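3.2 Unloading the basket

Claims that small electric steamers save work at the table rest on thin evidence. Savchuk and Greco report 247 transfers of buns from basket to plate and call the task "trivial" – a word we doubt. Their timings leave out the lid, which has to be put down somewhere, and they say little about the perforated floor.

We repeated the task 76 times. Nearly 198 seconds of handling went unexplained by their model.

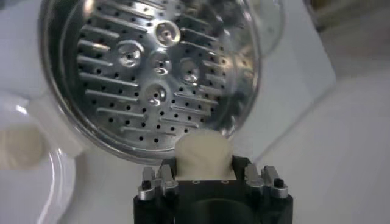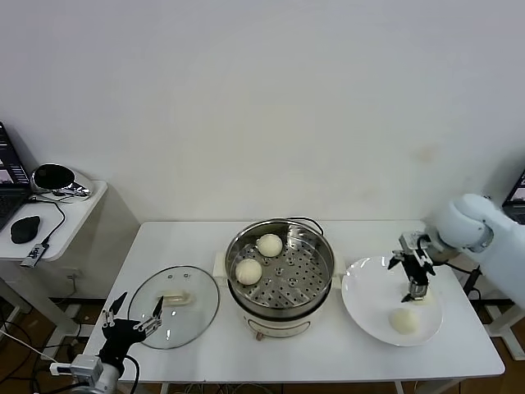
Figure 4. The steel basket with its perforated floor, and the table with the glass lid, steamer and plate.

3.3 Limits

One pot and one table prove little.

Related items
Bélanger: Lids and where they go
Beaudoin: The Hawthorne kitchen notes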